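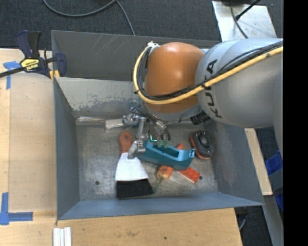
I went to the Renetus open day with low expectations and a free parking pass, and I came home with the same expectations and a tote bag.

Some background for anyone new to this blog. I ran the packing floor at a mail order warehouse for a long stretch of my working life, and I have been promised a robot that can pick anything out of a bin more times than I've been promised a raise. So when Renetus put out an invitation to see "the end of manual picking" at their shop behind the old Brandão cannery, I signed up the same afternoon. I like to see these things in person. The videos are always sped up.

It was held on Sat 28 May, doors at nine, coffee from a machine that worked better than most of what I saw later. There was a speech first. The man giving it used the word "seamless" so often that I started tuning out, but I did write down the number he was proudest of, which was 700 picks an hour. I asked whether that was measured or planned. He said it was "the design rate." Anyone who has bought equipment knows what a design rate is worth.

Then we were let loose on the floor. The bin picking cell was run by Bence Fülöp, an engineer, and I'll say right away that he was the best thing about the day. He didn't use the word seamless once. He had a KUKA arm with a jointed metal gripper on the end of it, and a big sheet-metal bin with a jumble in the bottom. A hand brush, a teal tape dispenser, a thing like a toy carrot, something long in shiny clear plastic. Junk drawer stuff. I was glad to see it, because the usual trick at these events is a bin full of identical cardboard boxes.

I was less glad about how much bare floor there was between the things in that bin. My old bins were full. You put your arm in up to the elbow and felt around, and half of what you touched was tangled up in something else. Give me a bin where the goods come up to the rim and then we'll talk about the end of manual picking.

To be fair to it, the tape dispenser was lying on top of other things, at a tilt, and a tilted tape dispenser is an annoying shape to grab. I watched the arm come down over it and I caught myself leaning forward with everyone else. It took its time. It got the dispenser on the second try and dropped it in a tote, and a few people clapped. I did not clap. A new hire on her first morning picks up a tape dispenser without anyone clapping.

I timed the next stretch on my phone. I got 6 good picks in the first three minutes, which you can work out for yourself against 700 an hour. The clear plastic gave it the most trouble. The gripper went in, stopped, backed off, went in again from a different angle and came up with nothing. A woman next to me asked if the shine was confusing the cameras, and Bence said yes, clear film is hard, and so is anything that changes shape when you squeeze it. He said it like a person who has spent many evenings with clear film.

I asked him how many picks the system had done in total before we got there. He looked it up: 2866, counting the ones that failed. I asked how many failed. He said he would rather send me the whole log than give me one figure, because the failures bunch up on certain items. That is a better answer than I got from anyone in a company shirt. He took my email. That was two weeks ago and I don't have the log yet, but I'm willing to believe he's busy.

The other stands I can cover fast. Varketti had a pallet wrapper with a touch screen. I have seen pallet wrappers. Flerov was showing software that draws colored charts of how your warehouse is doing, and the fellow there couldn't tell me where the numbers in the charts came from. There was also a drawing for a tablet, which I didn't win.

On the way out they handed me a brochure with a price on it, or a kind of price: 3000 a month per cell, "from." From where, it doesn't say. It doesn't say who reaches in when the arm gives up on a package either, and I asked two people at the door. One said remote support. The other said "your operator." So there's still an operator. I'd like to know what they plan to pay that person, and whether standing next to a slow machine all day is supposed to be a better job than the one I had.

They're doing another one in July and I've put my name down. I emailed Bence to ask if I could bring my own bin.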